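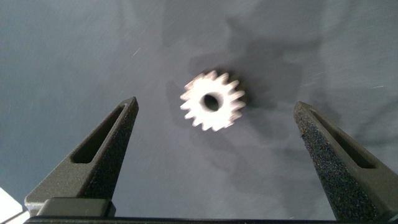
Figure 1. Small spur gear with a plain center bore.

Replacement Gears for a Hand-Cranked Label Winder
Student project report, Cludthorpe Technical College
May 8, 2024

1. Background

The print room at the college has a hand-cranked label winder made by Jatoi. It takes printed labels off a wide roll and rewinds them onto smaller cores. The winder stopped working last August when the small gear on the take-up side lost several teeth. The maker no longer stocks the part. Our project was to work out what the gear should be, make a few replacements, and test them in the winder.

We limited the work to this one gear. The large gear it runs against has some wear but still turns evenly, so we left it alone.

2. Measuring the old gear

The broken gear was hard to measure because the damaged teeth were next to each other and the outside diameter could not be taken straight across. We measured from the good side to the center of the bore and doubled it. We then checked the result against the spacing between the two shafts in the winder.

The first set of measurements gave a gear slightly too large. We had measured over a burr on one of the tooth tips. After filing the burr off and measuring again, the numbers agreed with the shaft spacing.

The bore is round with no keyway. The old gear was held to its shaft by a press fit only.

3. Making the gears

We made six gears in two batches of three. The first batch was printed in the college workshop on the Furura printer with the standard plastic. The second batch used a tougher nylon supplied by Terneretti, which costs more and has to be dried before printing.

All six were drawn from the same file. The teeth came out clean in the standard plastic. In nylon there were fine strings between the teeth, and these had to be trimmed with a knife. The bores in both batches came out undersized. We opened them with a hand reamer, a little at a time, checking on the shaft after each pass. One of the standard gears was reamed too far and slipped on the shaft, so it was not used in the test.

4. Testing

Each gear was pressed onto the take-up shaft and the winder was cranked with a full roll loaded. We aimed for 2,000 turns of the crank per gear and stopped to look at the teeth along the way.

The first standard gear failed at 148 turns. It cracked from the bore to the root of a tooth. We think the press fit was too tight and that the crack was there from the start. The second standard gear was fitted with a looser bore and reached the full number of turns, with visible polishing on the working side of the teeth.

All of the nylon gears completed the test. They ran more quietly than the standard ones. One of them crept along the shaft by about 3 millimeters and had to be pushed back. A thin washer between the gear and the side plate stopped this from happening again.

5. Discussion

The fit on the shaft mattered more than we expected. Most of our planning went into the tooth shape, and the teeth gave us no trouble in either material. If we did the project again we would print some plain rings with different bore sizes first and choose the best one before printing any gears.

We did not test the effect of heat. The winder sits near a window, and a plastic gear may soften or shrink over a summer. We also tested only with paper labels. The heavier film labels would put more load on the teeth.

6. Current state

One nylon gear is fitted in the winder with the washer in place. The other two are in a bag taped inside the cover, along with a note giving the reamer size. The drawing file is saved in the print room folder under the winder's model number.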